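Progress report no. 2 - Furnishing of the common rooms, Himora House, Ullosdale
2018-02-01

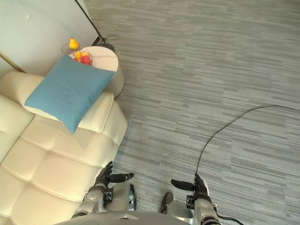
Sitting corner in the common room: sofa, side table with fruit basket, and floor lamp.

To: Unathi Mthembu, grants office
From: Stefaniia Symonenko, house coordinator

Dear Unathi,

I send you the second report about the common rooms. The first report was mostly about the floor and the painting. This one is about the furniture, and also about one delay that I must explain.

Work done in this period

The gray carpet tiles are now laid in the whole common room. We ordered 200 tiles and used almost all of them. The remaining ones are stored in the cupboard under the stairs, so we can change a tile if it gets damaged. Fulgencio Miranda, who did the laying, advised us to keep the streaks going in one direction, and we followed his advice.

The cream leather sofa is in its place by the wall. In the application we wrote that we would buy a fabric sofa. We changed this after talking with the residents, who asked for a surface that can be wiped. The price was inside the same budget line, and you approved the change by e-mail before we ordered. The light-blue cushion comes from the small items budget. Some residents find the seat a little low when they stand up, and we are looking at higher legs from the same supplier, Broraver.

The round white side table was chosen instead of a square one so that there is no sharp corner next to the sofa. We keep fruit on it in a wire basket. This was an idea of the residents' group and it is paid from the house's own money, not from the grant.

The floor lamp stands behind the side table. In the first plan we had only the ceiling light, but in the evening it was too strong for reading or for a quiet talk.

Not finished yet

Two armchairs are still missing. They were to come from the warehouse in Riihimäki together with the sofa, but the wrong color was packed and we refused the delivery. Eetu Seppälä is our contact there and he has promised new ones without extra cost. I do not have a confirmed date from him.

Cables on the floor are also an open point. We want to have the lamp cord fastened along the wall and no cable crossing the place where people walk. Ottar Wikström will look at this when he comes to check the sockets - it is a small job, but it needs to be done before the room is opened to visitors.

The walls are still bare. The residents would like to choose the pictures themselves, and we did not want to hurry them.

Budget

We have used 58 percent of the furniture budget. The armchairs are included in this number, as they were paid in advance. I expect no overspending. The receipts are sent separately by post.

Next steps

The next period is for the armchairs, the cables and the bookshelf. The final report will come in May, as agreed. If you wish to visit before that, please write to me and I will arrange it with the residents.

With kind regards,
Stefaniia Symonenko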